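The long table comes back

When Noreen Daly moved her kitchen business from Traston to an old chapel hall in Mostent, the first thing she bought was a table. It was 2.4 metres of pale ash with a scar down one side, and it cost her £45 at a house clearance in Bramwell.

"Everyone told me to fit an island," she says. "I wanted something I could walk round and sit down at."

She is in good company. Joiners in the Clekine valley report steady orders for plain worktables, the sort that once stood in sculleries and school art rooms. Most are made without drawers. A basic one starts at £456, and the wait in April was 25 weeks.

Height is the main question. A dining table is too low for rolling pastry or cutting cloth, and a kitchen counter is too high for writing. Daly raised hers on blocks for a month before she had the legs altered. 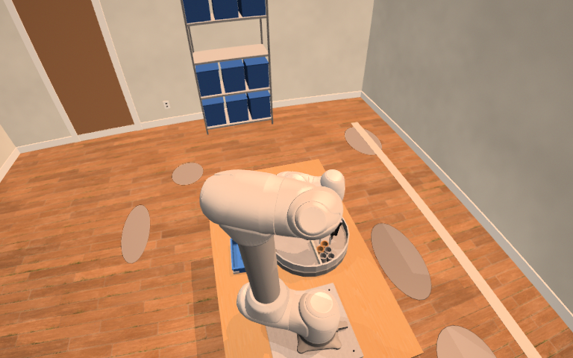

Light wood on an orange-brown plank floor, in a computer rendering.

Floors matter too. Old boards are seldom level, and a heavy table will find the dip. The usual cure is a slip of cork under one foot, which needs replacing every couple of years. Screw-in feet last longer but can mark soft pine.

Finish is a matter of taste. Oil is easy to patch and darkens with use. Hard wax keeps the wood paler but has to be sanded right back if it is burnt. Daly uses neither. She scrubs hers with salt and hot water on a Friday-night sort of schedule, meaning whenever the orders are out, and lets it dry with the windows open.

The scar is still there. She keeps the flour bin at that end.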